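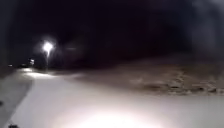 ok so I promised a few of you the full story of my train trip to Lendusville and I've been putting it off because it's long. getting comfy. thread!

Background: I had a conference in Dellinent, Monday-to-Friday type stuff, hotel with a carpet that gave me a headache. Work was paying for the flight home whenever I wanted it, so I asked if I could push it back and take a little detour first. They said sure. They did not ask where. Good, because I couldn't have explained it

The detour was Lendusville, population 1,624, which I picked off a rail map in the station while eating a pretzel. I liked the name. That's the whole research process, folks

Ticket was 55 bucks one way. The guy at the window asked me twice if I meant Lendusville. I said yes both times but way less confidently the second time

The train is two cars long! Two! One of them was mostly bikes and a very large dog who had clearly done this before. I sat across from the dog. Great travel companion, slept through everything, got off at Ansah without saying goodbye

Speaking of Ansah, you have to change there, and the timetable gives you 8 minutes. Eight minutes sounds fine until you find out the other platform is over a footbridge, down a ramp, and past a parking lot. I ran. My suitcase has one bad wheel so it sounded like I was dragging a lawnmower

Made it. Sat down sweating in a full winter coat next to a lady who handed me a mint without a word. I think about her a lot

The stretch after Ansah is why you'd do this trip. The line goes up along the river for ages and then there's a tunnel, and on the other side the valley just opens up. I had my book open on my lap the whole way and read maybe one page of it

Anyway. Lendusville. The inn is called the Fivilik and it's run by a couple who seem to do everything, front desk, kitchen, bar, shoveling. My room was up under the roof and I hit my head on the same beam four times. By the last morning I was ducking for beams that weren't there

Room was 80 a night with breakfast. And breakfast was SERIOUS. Eggs, dark bread, three kinds of jam, a cheese I tried to get the name of and the answer was "it's the cheese"

Someone asked me what there is to do. ok so: there's a bakery (closes at noon), a church with a painted ceiling (ask at the bakery for the key, so also closes at noon), a hardware store that sells postcards, and a walking path along the river. I did all of it the first morning and was back in bed by lunch with a cinnamon roll

The second day I did it all again, slower. Bought postcards this time. Mailed them to everyone including myself. Mine hasn't shown up yet

Dinner at the Fivilik is one dish and they tell you what it is when you sit down. First night was a dumpling stew. Second night I got the same stew and a look that dared me to bring it up. I had seconds

Things I'd do differently: pack real boots. I brought city boots with a flat sole and walked through town like a baby deer. A kid passed me on the hill going up while eating an ice cream bar. In winter! Where did he even get it?

Also bring cash. The card machine at the bakery "rests" a lot

And skip the early train out. I took it because I was nervous about my flight and then sat in the airport in Dellinent for so long that I read the rest of the book, plus the thank-yous at the back

Couple of replies rolled into one: yes the train runs in summer, the inn said August is their busy month and people come for the hiking. No I don't think you need a car. Yes, the dog was a real dog

For anyone who wants to copy me exactly: buy the ticket through to Lendusville at the window, sit on the left side leaving Ansah for the river, and call the Fivilik ahead because they only have a few rooms and they don't do online booking. Let it ring. It takes them a while to get to the phone

I'd go back for the jam alone. The apricot one. I asked to buy a jar and got told no, very kindly

posting this February 26, 2021 with my suitcase still in the hallway, one wheel now completely gone. suitcase recs please, I'm begging, nothing that sounds like yard equipment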